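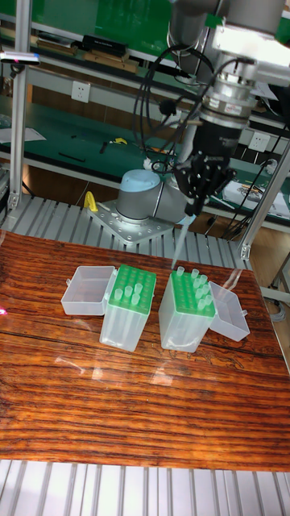

What happens to half-used tip boxes at the Clavia teaching labs now? They get topped up from other half-used boxes and go back on the shelf, and no new box is opened until that's done.

October 15, 2018

Clavia labs to share pipette tips between benches

The Florberg building is done with one-bench-one-box. Starting this term all 11 benches on the second floor draw from a shared shelf by the door. Open boxes on top, sealed ones underneath. Take from the top first.

The change follows a cupboard clear-out in August. Staff pulled out 44 opened boxes, most with only a few tips left in the rack, some pushed to the back behind the glove cartons. Three were put away with the lid open and had to be thrown out, tips and all. The rest were sorted by size and combined.

A part-filled rack is easy to lose track of. Clear boxes with green racks, like the two on the wood-grain table, at least show what's left without much handling — four tips standing in one, eight in the other, plenty of empty holes in both. Older solid-color boxes are being phased out for that reason.

Rules are short. Same size only, never mix. Lids shut when you walk away. Fill from the back row foward so the gaps are all on one side. Anything dropped on the bench goes in the sharps bin, not back in the rack. Sterile work still gets a sealed box every time, and that box doesn't join the shared shelf afterwards.

Empty boxes and racks go to the wash room in the Aubert wing. Put the lid, rack and body in the crate together please, loose lids have been turning up on there own.

Ordering moves too. Requests used to go in bench by bench, now there is one order every 3 weeks through the Hurkine stores desk. Cutoff is noon the day before. Late requests wait for the next round.

Not everybody is happy. The evening class says the top shelf is picked over by the time they get in, so 9 filled boxes will be held back for them in the cabinet next to the sink. Ask at the desk for the key.

Shelf labels are up already. Size chart still at the printers — use the old one on the cabinet door until it comes.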